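Strebel SL-20 speed indicator sign: review after one winter at Bralside

The parish bought one Strebel SL-20 for the two lamp columns on Millent Road. It is a battery-powered sign that shows the speed of approaching traffic and stores the readings. Ours was supplied by Setelier with one bracket, two batteries and a charger.

Fitting takes one person on a ladder and a second at the foot of it. The bracket accepts standard bands and the sign hooks on and locks with a key. A second bracket costs 109 pounds and should be ordered at the outset, as moving the single one between columns adds most of an hour.

Battery life is given as 20 days. In October we got 19, and in January it fell to 9. The charge level appears only in the phone app, which has to be opened within a few metres of the column. 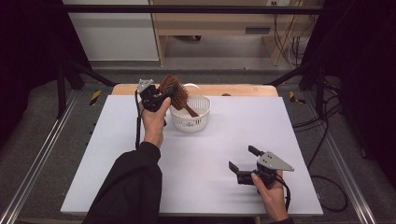 Homa Safavi wrote in to say that the figures face straight into the low sun on the school side, and that before nine in the morning she could not read them until she was almost level with the post. Turning the bracket slightly towards the kerb improved this but shortened the detection range.

Data comes off as a plain spreadsheet file, one row per vehicle, with time and speed. It does not separate bicycles from cars, so the lowest readings need to be filtered before anything goes to the county. The summary charts in the app are too coarse for a report.

The case has stayed sealed. The lock is stiff and wants a little grease.

Recommended for villages with two or three sites, provided spare batteries are in the budget. The mains version was not tested.

Édgar Tello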